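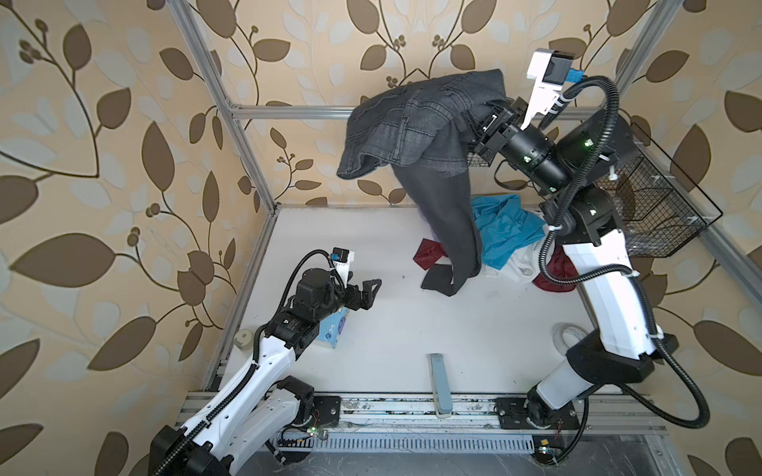 La perception d'un objet déformable ne fournit pas de pose au sens où l'entend la commande d'un corps rigide. Le vêtement est décrit par un masque, un contour et un petit nombre de points candidats à la préhension ; aucune de ces grandeurs ne suffit à prédire la forme du textile après le contact. Pour un jean tenu par le haut, ceinture et poche arrière en l'air, une jambe encore tassée sur le plateau, l'estimation de l'orientation repose sur ce qui est dégagé : coutures, bord de la ceinture, poche. La partie froissée au sol de la cellule est ignorée par l'estimateur tant que la hauteur de levée n'a pas atteint la consigne. Le fond à feuillage imprimé impose par ailleurs une segmentation qui ne s'appuie pas sur la seule texture, les feuilles brunes et les tissus rouge sombre occupant des plages de teinte voisines.

4.1 Chaîne de traitement

Le module Flulik reçoit les images des caméras de poignet et produit un masque par vêtement. Le module Tenik prend le masque en entrée et classe les points de préhension. Les deux communiquent par messages horodatés ; un masque plus ancien que la dernière commande articulaire est rejeté sans traitement.

Le score d'un point p s'écrit :

s(p) = a · b(p) + c · h(p) – d · r(p)

où b(p) mesure la proximité d'un bord, h(p) la hauteur relative dans le tas et r(p) le risque de saisir deux épaisseurs appartenant à des pièces différentes. Les coefficients a, c et d sont positifs et fixés hors ligne. Dans la version distribuée, r(p) est calculé sur une fenêtre carrée de 9 pixels de côté centrée sur p.

4.2 Planification à deux bras

Les deux bras partagent le volume situé au-dessus du tas. On évite la planification dans l'espace articulaire complet : le bras porteur est planifié en premier, puis sa trajectoire est traitée comme un obstacle mobile pour le second. La méthode est incomplète (une solution conjointe peut exister sans être trouvée), mais son temps de calcul reste borné.

Le textile suspendu est modélisé par une enveloppe verticale sous la pince, élargie d'une marge constante. Cette enveloppe n'interdit pas le contact du second bras avec le tissu ; elle déclenche seulement le passage en vitesse réduite.

4.3 Machine à états

ATTENTE : pinces ouvertes, aucun masque valide.
APPROCHE : point retenu, trajectoire en cours.
LEVÉE : montée verticale, masque rafraîchi à chaque cycle.
REPRISE : le second bras cherche un coin ou une extrémité de ceinture.
DÉPÔT : ouverture de la pince et retour.

La transition LEVÉE vers REPRISE exige 2 masques consécutifs concordants. Passé 3 000 ms sans concordance, l'automate revient à ATTENTE après dépôt.

4.4 Travail demandé

Le jeu Sorkedano contient 109 séquences annotées. Pour chacune, relever l'état dans lequel l'automate s'arrête et le terme dominant du score au point retenu. Comparer ensuite avec la variante de Grgić, dans laquelle r(p) est remplacé par un seuil binaire.

Rendre le code, le fichier de coefficients et une note de deux pages à Mabli Rowlands avant le 17 février 2021. Les journaux bruts ne sont pas à joindre.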